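Handling rules, second edition

The second edition of our handling rules for hand-held grippers is now in use at the Grenville and Arriaga sites. Natalia Mendoza wrote most of it, and Cauã Dantas checked the Portuguese version.

Three points have changed. Before each session, the operator looks at both fingers and at the square markers, and wipes the markers with a dry cloth. A marker with a scratch or a lifted corner must be replaced the same day. The head camera is put on first and the gripper is picked up after – many of us did this in the opposite order. Cables must not lie across a walking path, also when the session is short.

Breaks are now every 16 minutes. This was 12 in the first edition, and the operators at Bustico found it too often. Please write any damage in the log under form 2741 and send your remarks to Natalia before the end of May.
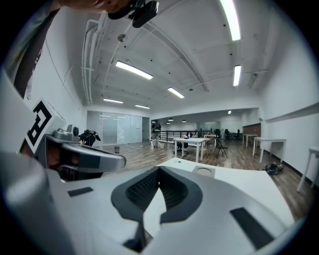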